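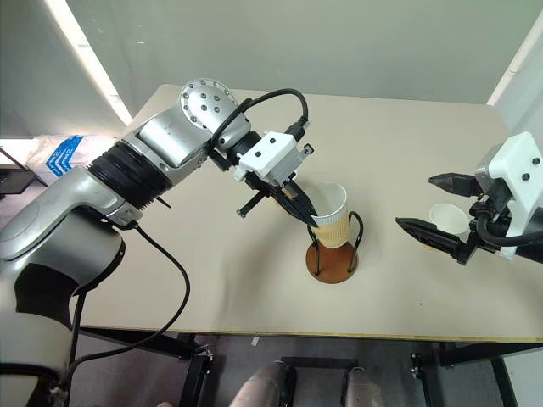
Re: [okdale-coffee] Paper cups for the hall, and what to stand them in

Nattawut Petchrat wrote:
> We're down to the last sleeve of the plain white ones. I can put in
> an order for 2000 from Findo before July, or we go with the ribbed
> kind, which cost a bit more. Also, does anyone have opinions on
> holders? Mugs are out, I'm not washing 103 of them again.

Hi Nattawut and everybody,

Oh, I have opinions! I vote ribbed, at least for the hot drinks. The plain ones are fine for juice and water, but put tea in them and you're doing that little hand-to-hand dance all the way back to your chair. If the budget won't stretch, could we split it and get the ribbed ones for coffee only? I'd happily chip in 40 dollars toward the difference.

Or do what my sister does and double up, a white cup dropped into a tan one. It uses more paper, I know, but the outer one stays clean and you can keep it for the whole evening. Just don't push the inner cup down hard or you'll never get it out again (I've torn more than one rim that way).

On holders, I'm all for the kind with a round wooden base and a black wire frame that comes up around the cup. I like them because they look nice on a pale table and they give you somewhere to park your drink when you've got a plate in the other hand.

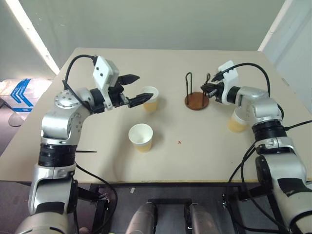

My other plea is about where we put everything. Last time the cups were lined up right along the front edge and every sleeve that went by took one with it. Can we keep them toward the middle, with the holder in easy reach, and leave a strip free at the front for people to set down bags and phones? We don't need a tablecloth either — it bunches up under the cups and then they lean.

Wudeo had wire holders on their site when I looked, sold singly. Stelmakh might do a box of 40, but I haven't called them yet. I can do that tomorrow after lunch if you want a price before you order.

Oh, and lids! Do we still have any? I thought there was a bag of them behind the big kettle, but they may be the old size.

See you at setup,
Marcy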